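Notes on the Household Linen and Clothing Review
August 2021

The annual review of clothing and household textiles at our Clunley address has now been completed. I had intended to carry it out last November, but the work was deferred when the upstairs rooms were being painted, and the contents of four drawers remained in boxes through the winter. Readers who have followed these notes will recall that I committed to a full account once the matter was settled.

The procedure was the same as in previous years. Each drawer was emptied in full before anything was returned to it. Items were assigned to one of four groups: to be kept in regular use, to be mended, to be passed on, and to be cut down for cleaning. Fionnuala Carroll kindly agreed to receive anything in the third group, and Enda Rafferty has taken two winter coats for his sons.

The question of folding deserves separate mention. I have used the thirds method for eight years and remain satisfied with it. The sleeves or sides are brought to the center, the piece is folded up from the hem, and the result is pressed flat with the palm before it is put away. Kieran Heffernan has written to recommend rolling. I tried it with the dish towels and found that they loosened in the drawer within a week. Rolling has been retained for socks only.

It is also my practice to sort by color before folding. Whites and pale blues were dealt with first, followed by grays and browns. Reds were left until last, as they are washed separately in this household and there are more of them than one would expect. Two former team shirts belonging to my brother were found at the bottom of the third drawer and have been returned to him.

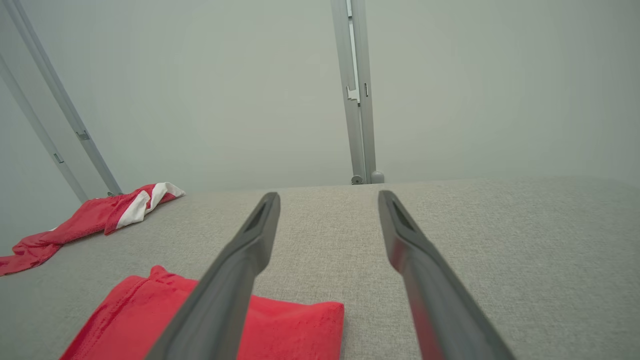

Reds in progress: one cloth folded, the striped piece still to be done.

Mending will be addressed next. The pile consists chiefly of loose hems and missing buttons, and I expect to complete it before the weather turns. One wool blanket has moth damage along the binding and will require new tape, which must be ordered in a matching shade. The cedar blocks in the lower drawers have been sanded and put back.

Correspondence on the storage of table linen is welcome, particularly from readers with shallow drawers.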